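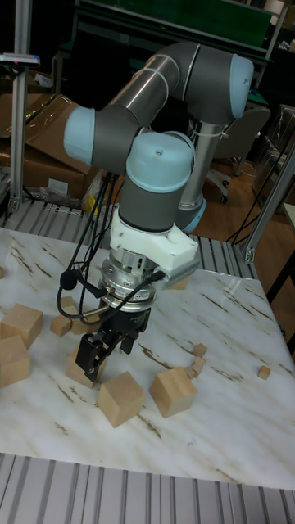 Arm with quick-change coupling and two-finger parallel gripper over the block table. Wrist cables loop beside the flange.

Zilteo Wrist Cable Guide Kit
Part no. 1349
Replaces the loose strap supplied with earlier Zilteo couplings

Service notice
Operators running block-handling cycles have reported unplanned gripper release. The fault was traced at the Arnivstead test bench to the gripper signal cable. With the cable bundle looped free at the wrist, repeated rotation of the last joint pulls on the connector until the latch backs out. The controller logs a tool communication loss, and a part held at that moment may drop.

The fault does not trip the protective stop on arms running firmware older than the March release. On those arms the program continues to the next waypoint with no grip confirmation. Keep hands out of the work area until the arm has been stopped manually.

Kit contents
2 cable guides, clamp type
1 connector retainer
4 screws with washers
Printed routing sheet

Specifications
Guide body: glass-filled nylon
Mass, installed: 162 g
Minimum bend radius of routed cable: 80 mm
Fits: all Zilteo quick-change couplings with side connector
Not for use with: Bae rotary couplings

Installation
Power down the arm and lock out the supply. Remove the old strap. Inspect the connector pins and replace the cable if any pin is bent or the jacket is cut. Fit the retainer first, then the guides. Route the bundle with enough slack for full wrist travel in both directions. Restore power and jog the last joint end to end at reduced speed while watching the connector. Add the installed mass to the tool payload setting before returning to automatic mode.

Known limits
The kit does not correct a worn latch. If the connector moves under light finger pressure after installation, replace the cable assembly.

Distributed by Cultier. Technical contact: Kaan Karaca, Applications.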